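Mirsad Hoxha
@mirsadhoxha
September 2025

1/ Thread on why a blue that matches on your monitor stops matching once it is a physical object. I spend my working week on paint and dyed plastic, and this question comes up more than any other.

2/ A hex code is an instruction to a screen. It says how hard to drive three emitters. A painted surface has no emitters. It reflects part of whatever light falls on it, so its color depends on the lamp as much as on the pigment.

3/ The number you want from a supplier is a set of Lab values, with the illuminant and observer angle stated. D65 and 10 degree observer is common for paint. Lab values with neither one stated can't be compared to anything.

4/ Difference between two samples is given as delta E. There are several formulas and they disagree, most of all in saturated blues. The old 1976 formula overstates some blue differences badly. CIEDE2000 has a rotation term put in specifically for the blue region. Ask which formula the report used.

5/ Metamerism: two samples match under one light and split under another. Blues made from different pigments do this a lot. Check under daylight, a warm LED and whatever is installed where the part will be used. A single light booth setting is half a test.

6/ Gloss. Same pigment, same loading, one matte and one glossy, and most people will call the glossy one darker. The matte surface scatters white light back from every angle and that dilutes the color. Match gloss first, then argue about hue.

7/ Instrument geometry matters here too. A sphere instrument with specular included mostly ignores gloss. A 45/0 instrument sees something closer to what your eye sees. Readings from the two are not interchangeable, and I have watched a whole batch get rejected over exactly that.

8/ Background. A saturated color on white looks darker than the same color on mid gray. Our eyes do this and there is no setting to turn it off. Do visual checks on neutral gray. 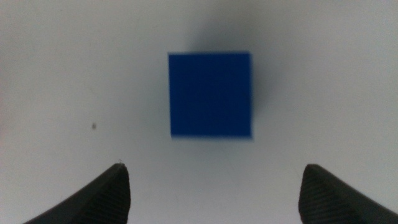

Matte royal blue on white.

9/ Photos are no use for approval. White balance and exposure are both guesses made by the camera, and strong blues often fall outside sRGB, so they get clipped or shifted. Send a physical chip.

10/ Keep the chips in the dark. Last December Chiharu Sekiguchi remeasured our Pislow set and 4 of 16 had drifted past tolerance. Those were the ones stored by the window.

11/ Also record the temperature. Some pigments shift when warm, reds and oranges more than blues. Let parts settle to room temperature before you put an instrument on them.

12/ Someone will ask about tolerances. Ours is delta E 1.0 by CIEDE2000 for parts that sit side by side, 2.0 for parts that don't. Replies are open, but please include the illuminant.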